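Unit 6: Choosing a Head-Worn Recording Kit for Household Tasks

Reading for this unit: the Skalora user guide, sections 2 and 4, and the Pindmont rental terms. Bring both to the lab.

In Unit 5 we covered how a robot learns a task from recorded human work. This unit covers the equipment. The course has access to two products, and each team will choose one for the term project.

Skalora is a kit you buy. The box holds a headband camera, a battery pack with a belt clip, a charging dock and a license for the labeling software. The price is $2000 for the first kit and $600 for each added headband. Files stay on your own drive. The software runs on the lab machines but not on tablets.

Pindmont is a service. You rent the headband for $400 a month, upload the recordings, and get them back cut into clips with a label on each action. You do not choose the label list. Last December the list had one entry for all wiping, and floors, counters and trim were put together under it. For a team working on kitchen tasks that may be fine. For a team working on cleaning it is a problem.

What to look for in a test recording

Use a low task for the first test. Wiping trim, picking up small items and plugging in a cord all make the wearer squat and look down, and this is where most head-worn kits do poorly. Check that both hands stay in view while the wearer is working.

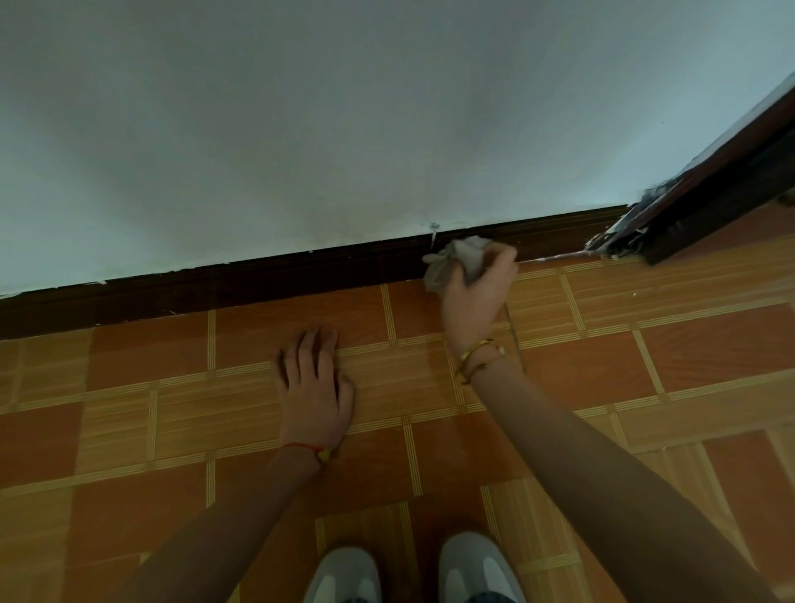
Check also the supporting hand. When a person leans on the floor with one hand and works with the other, the supporting hand is part of the task. A robot with two arms needs to know where that hand went and how long it stayed. Skalora lets you label each hand on its own track. Pindmont gives one label per clip, and it follows the hand that moves more.

Cloths are the next thing to check. A cloth changes shape in the hand and hides the fingers. Both products draw a hand outline over the recording, and both outlines drift when the fingers are covered. In the Gerthorpe set, which we will use in the lab, 1453 clips were marked for repair by hand. Plan time for this in your project schedule.

Last, check the surface. Patterned floors and plain walls cause different errors. A plain wall gives the tracking software little to hold on to, and a repeating pattern can make it match the wrong spot.

Lab work

Record one low task with each kit. Keep the task the same and use the same room. Label the first minute of each recording, then compare the hand tracks. Write one page on which kit your team will use and what it will cost for the full term.

The Yin wrist sensor is optional. It works with Skalora only and must be signed out at the lab desk.

Hand in the page and both label files at the start of Unit 7.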